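Pressemitteilung
Woltcombe, 12.08.2025

Gaber eröffnet Falttisch für gespendete Kleidung

Der Verein Gaber nimmt in seinem Haus in Woltcombe ab sofort wieder gut erhaltene Oberteile an. Neu ist, dass jedes Stück vor der Ausgabe an einem eigenen Tisch glatt gelegt, geprüft und gefaltet wird. Im April haben wir mit den Vorbereitungen angefangen, seitdem sind 1.059 Kleidungsstücke bei uns abgegeben worden. 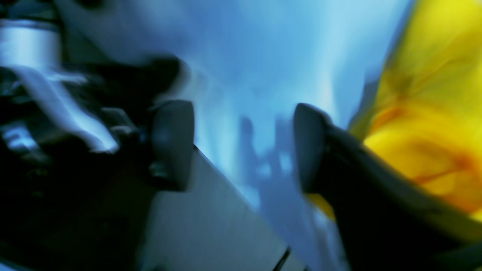 Bisher kam die Kleidung oft zerknittert in die Regale, und viele Besucher haben sie deswegen nicht angesehen. „Ein gefaltetes Hemd nimmt man gern in die Hand“, sagt Houda Erraji, Leiterin der Ausgabe. Die Arbeit am Tisch folgt einer festen Reihenfolge: ausbreiten, die oberen Ecken fassen, Falten ausstreichen, Saum und Nähte kontrollieren. Danach wird gefaltet und nach Größe sortiert. Stücke mit Löchern gehen an die Nähgruppe Devari. 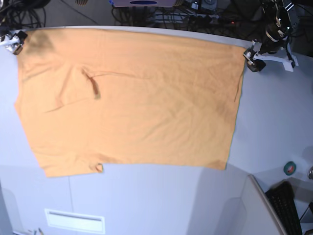
Orangefarbener Stoff, auf dem hellen Tisch ausgebreitet.

Die Ausgabe ist an zwei Nachmittagen pro Woche geöffnet, die Kleidung ist kostenlos. Für den Anfang liegen 80 gefaltete Oberteile bereit. Besonders gesucht sind T-Shirts in kräftigen Farben und in großen Größen. Bitte geben Sie alles gewaschen ab und in einer offenen Tasche, damit wir schneller sortieren können. 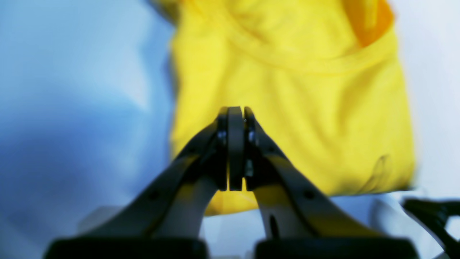
Barış Akgül wünscht sich, dass auch Kinderkleidung bald am Tisch gefaltet wird: „Bei kleinen Größen sucht man sonst sehr lange im Korb.“ Der Verein prüft zurzeit, ob der Platz dafür reicht.

Kontakt für die Presse: Pascal Rathjen, Gaber, Woltcombe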